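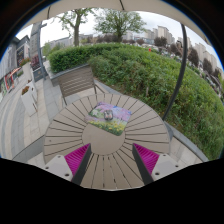 Rules of origin and the patio set problem
16 November 2013

Last month I wrote about tariff classification and promised a follow-up on origin. Shona Guthrie emailed to ask why her firm was paying full duty on goods that came out of a country we have a preferential agreement with. The short answer is that shipping from a country and originating in it are different things, and the customs form asks about the second.

Most agreements offer two routes. Goods can be wholly obtained, which covers wheat, fish, ore and very little that anybody buys in a shop. Everything else has to show substantial transformation, usually tested by a change in tariff classification. The non-originating inputs go in under one heading and the finished article comes out under another. Some product rules use regional value content in place of this, or as well as it. A few name a specific process.

Shona's employer, Farquharson, brings in flat-packed outdoor furniture through a supplier called Climer. The parts are cut and drilled in a third country, shipped to Climer's plant, boxed with hardware and instructions, and sent on to us. Under the general interpretative rules, an unassembled article presented complete is classified as the finished article. If the full set of parts crosses into Climer's country as a kit, it is already a table for tariff purposes. It leaves as a table. There has been no change in heading, and putting it in a nicer carton doesn't help.

She sent me the costing for one line. The landed invoice was 259 units at a value that would have saved the firm a bit over $700 had preference applied. Farquharson had claimed it. The declaration was signed by someone at Climer who, as far as I can tell, believed it.

The value content test didn't rescue it either. Climer's local inputs were labour, cartons and a bag of bolts. The usual build-down formula takes the adjusted value, subtracts the value of non-originating materials and divides by the adjusted value. On Shona's numbers it came to 10 per cent, well short of the threshold in the product rule. There was some argument over whether inland freight could come off the materials figure. It could, in part, and it moved the result by 2 percentage points.

I asked Keir Baxter, who did origin verifications for years before he went private, what he'd have done in her position. His view was to correct the entry voluntarily and pay the difference before an officer asks - the penalty treatment is much kinder. She did that in the same week.

A few points on de minimis, which came up in the comments last time (thanks to Ifeanyi Nnaji for the correction). The tolerance lets a small share of non-originating material fail the tariff shift without disqualifying the good. It does not waive a value content requirement where the rule has both. It is also calculated differently for textiles, by weight in most agreements, and I had that wrong in the earlier post. I've amended it.

Fiona Purves wanted to know whether a third-party invoice kills a claim. Generally no, provided the goods move directly or stay under customs control in transit. Check the consignment article in your own agreement, as the wording varies more than you'd expect.

Cumulation will have to wait until January. It needs a worked example with three parties and I haven't finished the spreadsheet.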